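The Dressing Corner at Tisirton: hats, hangers and a round table

November 13, 2024

Those of you who have been with us since the summer will remember the state of the dressing corner in August, when every coat, scarf and odd sock in the house seemed to have come to rest there and stayed. I promised then that I would write again when we had got somewhere with it, and I am very pleased to say that we have (mostly!), and that I now look forward to going in there of a morning, which I never thought I would put in writing.

The biggest change has been the round table. It came from the Kolář sale, where it had a ticket of 50 on it and a good many people walking straight past, and I fell for it at once on account of the dark pedestal foot. The top had seen better days, so it wears a tan cloth, long enough to hang well down over the edge, and it has become the place where everything gets sorted before it goes away. Clothes come off the hanger and onto the cloth, the small things go to the back with the jars, and the shoes go straight across to the black metal rack.
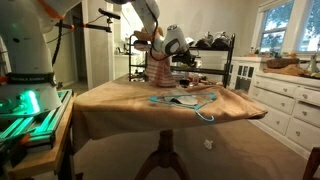

I do want to say a word for the plastic hanger, which gets sneered at rather. We had wooden ones for years, lovely heavy things, and they left a bump in the shoulders of every light cardigan I own. The thin plastic sort are kinder to knitwear if you fold the garment over the bar and leave the shoulders alone, and they weigh nothing when you are carrying a whole armful up the stairs. Lomeo, on the corner by the post office, sells them in packs of 17, an odd number that I have never got to the bottom of, and I bought 4 packs, thinking that would surely do us. It did not. I went back the following week.

Scarves and light cloths are another matter. Several readers wrote in after the August letter to ask how we stop them creasing, and the answer is that we don't try very hard. A striped one looks perfectly happy hanging in its own folds over the side of a table, and if you want to wear it that afternoon a quick shake at the window does as well as an iron. For anything really crumpled, hang it in the bathroom while somebody has a bath.

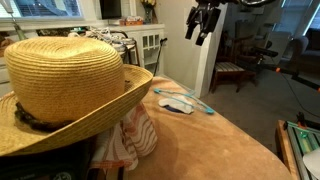
Straw hats need a little more care at this time of year, as they will be put away until spring and a brim squashed in November is still squashed in May. Brush the dust out with a soft, dry brush, following the rows round and round, and wipe the inside band with a barely damp cloth. Let it dry right through. Then stuff the crown with tissue and set the hat upside down on its crown, or over a bowl, so that the brim isn't bearing the weight. Please don't hang it on a nail, however pretty it looks there. I lost a good one from Grodine that way.

Next month I mean to tackle the drawers, and the gloves in particular. If you have a good way of keeping pairs together, do send it in to the usual address before the end of the month.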